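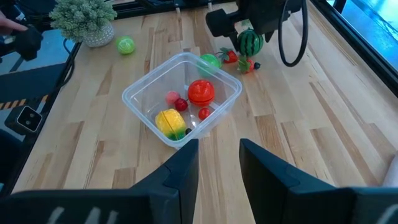 Re the spoken history unit for Year 5 — yes we're still running it at Katstead, yes you can have the plans, sorry for slow reply, reports are due. Quick version first. Seven weeks, children interview people who worked at the old Emness market, then write it up and perform it. Starts with talk not writing. First lesson is just a pretend stall, and you don't need much. A clear plastic tub with a few toy fruits in and around it, one big shiny red thing in there so they can argue over whether it's a tomato or an apple. Then they have to sell it, out loud, to a partner. Best lesson of the term for my quiet ones.

On 14:20 the list wrote:

> Hello all, new to Year 5 at Sosness and have been asked to
> plan a local history unit for the summer term. I heard one of
> the schools on here did something with interviews and a
> performance at the end? Would love to know how you found
> people to talk to, whether it ate all your English time, and
> what you did about children who don't want to stand up and
> speak. We have 53 children over two classes and almost no
> budget. Also the head wants to know what it replaces.
> Thanks in advance, and sorry if this has been asked before.

OK, in order.

Finding people. Easier than you'd think. Letter home in bookbags, card in the window of the Değirmenci bakery, a word with the library. We got 15 people the first year and couldn't fit them all in. Three of them were grandparents of children in the class who had never mentioned it! Do the asking before the holidays, people go away. And ring them the day before, I forgot once and had a whole class sitting there with clipboards and no visitor.

English time. Yes, it eats it. We stopped fighting that and let the unit BE the English for the half term. Interview questions = question forms and punctuation. Transcripts = speech marks and reported speech. Write up = recount, then a poem or monologue. Reading is extracts from the Emness parish magazine, which are short and quite dry, so pick carefully. Spelling carried on separately ten minutes a day. Maths untouched.

What it replaces. We dropped the persuasive leaflet unit and the second half of the Victorians. Your head might want that on paper, ours did. I've got a one page coverage sheet, can send.

Quiet ones. Nobody has to perform alone. Pairs, threes, or recorded beforehand and played on the night. One girl last year did the sound effects for everyone else's and it was the bit parents talked about after. Don't leave this until week six to sort out — they worry about it from day one so tell them on day one.

Budget. Nearly nothing. We spent it on tea and biscuits for the visitors and printing the booklet. Recording is on the class tablets. Check the storage first, ours were full of PE videos.

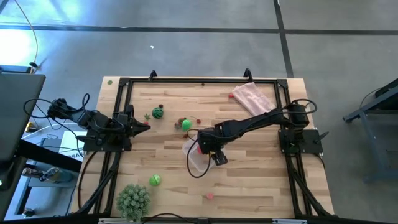 WEEK BY WEEK (rough, change what you like)

1. Stall talk. Selling, haggling, prices in old money if you can face it. List of market words on the wall, keep adding.

2. How to ask a question. Practise on the office staff. Open ones, follow up ones, and how to wait when somebody goes quiet. That last one takes the most practise.

3. Visitors in. Small groups, one asks, one records, one notes. Twenty minutes is plenty.

4. Transcribe. Only two minutes of tape each, it takes forever otherwise. Thier typing is slow.

5. Pick out one sentence the person said that you'd want to keep. Build the poem or monologue from that. Let them borrow the exact words, that's the point of it.

6. Draft, read to a partner, redraft. Booklet pages done by the end of the week or they won't get printed.

7. Rehearse, then perform. Invite the visitors and sit them at the front.

Permission forms: one for the visitors as well as the children, sounds obvious, we missed it. The booklet goes in Emness library so people need to have said yes to that.

Things I'd change — fewer visitors, longer with each. And a proper map lesson, half of mine had no idea where the market was.

Files are on the Katstead shared page, folder called Market Voices. Shout if the link won't open. Got to go, hall duty.

Year 5, Katstead

Posted April, by Katstead Y5
3 comments | 15 shares | 2,541 views
Last updated: April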